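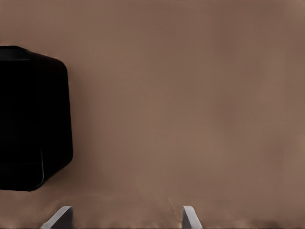

Gripper view in the sim, black block to the left of the open fingers.

Thread: Tote picking cell, who does what after changeover

bastik_nights wrote:
We are 6 weeks off the changeover on line 2 and I have been asked to write down what the packers will do once the arm takes over picking. The sim render at the top is from the wrist view. Cell layout is by Declercq. At present the station has two people per shift. The plan says one, "supervising". Has anyone seen a job description for that which says what the hours consist of?

HSmits wrote:
We went through this at Grasier in August. Supervising meant clearing faults, refilling and signing the log. Faults came in clusters, so the operator had long idle spells and then five stops in a row. Write the fault clearing down as a task with a time against it. If it has no time, planning will give that person a second station.

turner_maint wrote:
Disagree with the last part. One person over two stations works if the stops are short. Ours take about 10 minutes and most of that is walking to the panel. Move the panel.

HSmits wrote:
Moving the panel helps with the walking. It does nothing when both stations stop together, and you can't plan for that on averages.

palletwrap wrote:
Going back to the picture, a dark object with hardly any visible edge is a poor choice for a camera. There is one thin grey highlight on it and the rest is black. If your real parts look like that, expect missed picks, and those land on the operator.

bastik_nights wrote:
Real parts are mixed colours, some black. I will ask for a trial with the black ones only. Where did your second packer go, Hendrik?

HSmits wrote:
Goods in. Same grade, but she lost the shift allowance, which was not in the paper we were shown beforehand. Get allowances in writing before the trial starts.

turner_maint wrote:
Agree with that one. Also ask who is allowed to reteach positions. With us it was maintenance only, so packers who knew exactly what was wrong had to stand and wait for one of us. We trained them on it later and the callouts dropped.

bastik_nights wrote:
Noted. Draft goes to the shift leads on 8 February 2024. I will post the task list with times once they have marked it up.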